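Grasp outcome prediction from self-labeled trials: status of the Mosoti work

The manipulation group has completed the second training round of its grasp outcome predictor, known internally as Mosoti. The first round was covered in the May issue. This item summarizes what changed in the method, what the results show so far, and what remains open.

The predictor takes a view of the bin taken by a fixed camera and a candidate gripper pose, and returns a single value between zero and one: the estimated probability that closing the fingers at that pose will produce a stable grasp. Candidate poses are sampled across the bin floor, scored, and refined by a short local search. The best one is sent to the arm. There is no object model, no segmentation step, and no list of known items. An object is whatever the fingers can close on.

Labels are produced without human input. After each attempt the arm lifts to a fixed height, and the controller reads the finger joint positions. If the fingers have closed past a set threshold, the attempt is recorded as a failure. A second check compares views of the bin before and after the lift. When the two checks disagree, the trial is dropped from the training set. In the first round we kept these trials and trusted the finger reading alone, and this turned out to be a mistake. Thin items such as cup rims were regularly labeled as failures while still held, and the network learned to avoid them.

The second change concerns how attempts are chosen during collection. In round one, all poses were drawn at random. In round two, the arm alternates between random poses and poses the current predictor rates as uncertain, meaning scores near the middle of the range. Random attempts are still needed – without them the data drifts toward a few parts of the bin and the scores elsewhere become unreliable.
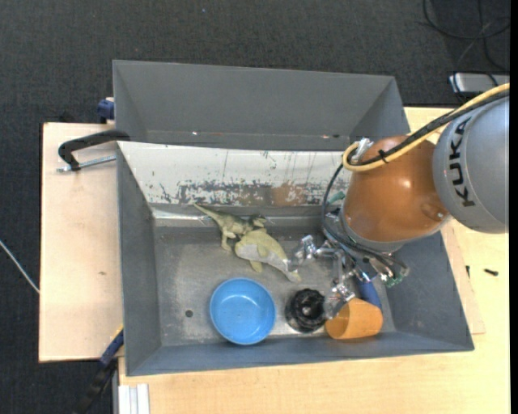 Collection is run by Nurkuler, the scheduling layer written last year for the long-run experiments. It returns each held item to the bin from a random height and offset, so the arrangement changes from one attempt to the next. Runs are stopped when an item leaves the bin or when the same pose region fails repeatedly. The object set is changed between runs, and a separate set is held back for testing and never used in collection.

Evaluation used 252 attempts on held-back objects, divided evenly among 3 conditions: the round one predictor, the round two predictor, and the round two predictor with local search disabled. All conditions used the same starting arrangements, reset by hand from printed layouts. The round two predictor had the highest success rate. Disabling the search brought it down to almost the level of round one, so a good part of the gain depends on having a score that is smooth enough to search over. We had expected the cleaner labels to account for more of it.

Failures were sorted by cause from the recorded attempts. The largest group was contact with a neighboring object on approach, where the finger pushes the target before it can close. The predictor sees only the final pose and has no information about the path leading to it. The next group was grasps near the side walls, where the sloping surface limits how far the fingers can open. Slips during the lift were less common than in round one and were mostly confined to smooth, rounded items.

Calibration was also checked. For scores in the upper part of the range, predicted and measured success agree closely. In the lower part the predictor is too pessimistic, particularly on objects unlike those in training. This has little effect on picking, where only the top candidate is used, but it matters for collection, where low scores decide which regions are visited. Tumaini Owino is testing a correction fitted on the random attempts alone.

Two items are planned next. The approach path will be added as an input, coded as 4 waypoints above the final pose. The trained network will also be moved to the second cell in the Sturon lab, which has a different camera height, to measure how much new data is needed before performance recovers. Retraining from scratch there will serve as the baseline.

The trial logs and the layouts used for evaluation are on the Gririco server under the Mosoti directory. The labeling thresholds are in the same place and should be cited by version, as they were changed once during round two. Questions about the data format go to Tumaini Owino.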